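Search posts
Search
Clear

Second period thread, for those of you with better things to do in February than drive to Pustness for senior league hockey.

Fasard came in leading the league in shots and also in parking tickets. Zinavska, their center, has taken 138 faceoffs this season and won 134 arguments with the linesman. I keep both numbers in the same notebook.
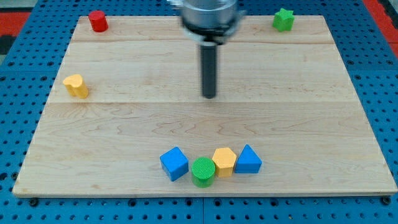 Rizwan Naqvi
Rink announcer, part-time scorekeeper

Score after one was 2-2. Both of our goals went in off somebody's pants. The league has no column for that, so I wrote "wrist shot" and moved on.

Ó Flaithearta is back in net after his knee thing. He says he feels great. He said it sitting down.

Zamboni broke at the blue line during intermission, so half the sheet is lovely and half is a plowed field. We defend the field. Coach calls this home ice.

Power play update - we had one. It lasted until our guy held the stick of the guy who was in the box for holding the stick.

Zinavska just asked me, mid-shift, to check an assist from two weeks ago. I checked. He didn't have it. He'd like it looked at again.

Final was 4-3 Fasard, on a shot from the nice half. Ó Flaithearta still feels great and would like help with his skates.

Next one is away. Their rink has a heater over the scorer's table, and I've already told my wife I might be a while.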